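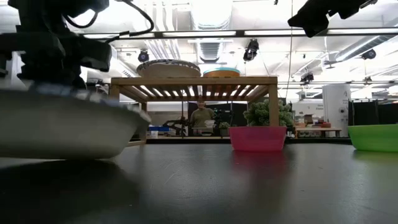
How to check a bowl-stacking result before you believe it

Most papers on two-arm tabletop manipulation now report a bowl task, and most report a success rate in the nineties. I have tried to repeat several of these. The numbers usually drop, and the reasons are dull ones that a careful reader could have found in an afternoon. What follows is the procedure Brenda Hulme and I use at Staniforth. It was last revised January 9, 2022.

Before you start

You need the trained policy, the raw rollout logs and the full video of every evaluation trial. If the authors will only send a highlight reel, stop. You can't check anything from that. You also need the start poses used in training, which people tend to forget to save.

Step 1. Write down what counts as success

Do this before opening any results. For "move the bowl to the rack" we require that the bowl is upright, fully on the shelf and untouched by either gripper for 2 seconds. A bowl that lands on top of a neighbor is a failure unless stacking was the instruction. The Jurum baseline we tested scored a trial as soon as the gripper opened above the shelf, so a bowl that rolled straight off again was still a pass.

Step 2. Separate the start poses

Sort the evaluation starts by distance to the nearest training start. We had 2,025 demonstrations, and when we plotted them nearly all the bowls began in the same patch of table. Random placement by a tired person isn't random. Report near starts and far starts on separate lines and don't average them.

Step 3. Run the color swap

Keep the layout, swap two bowls of different colors and leave the instruction alone. If the policy is following the words, the arm should go to the new position. If it goes to the old one, it has learned a place on the table. Ballari passed this for us on the bright colors and did badly on the pale ones. I would like to know why, and I don't yet.

Step 4. Change the background

Move a plant, shift a lamp, have someone stand behind the rack and then leave. Shiny tabletops deserve a test of their own: a colored bowl throws a colored reflection, and we have seen a gripper head for the reflection. Change one thing at a time or you won't know what you measured.

Step 5. Run enough trials

Twenty is too few. We run 200 per condition, split over 8 layouts, and that takes almost a week with resets. Fix the number in advance. Stopping when the score looks good is the oldest trick there is, and people do it without meaning to.

Step 6. Have a second person score the video

The scorer should not know which policy is running. Strip the file names. Where the two scorers disagree, list the trial in the write-up and say how it was settled.

Reading the outcome

When we put the Nandow policy through all six steps, near starts held up well and far starts fell by more than half. I still think the method has something in it, mostly in how the second arm waits its turn. I don't think it "generalizes to novel arrangements," as the abstract claims.

If your own numbers survive step 3 and step 4 together, please send the logs along with the paper. We will rerun them with our own start poses and send you the scores.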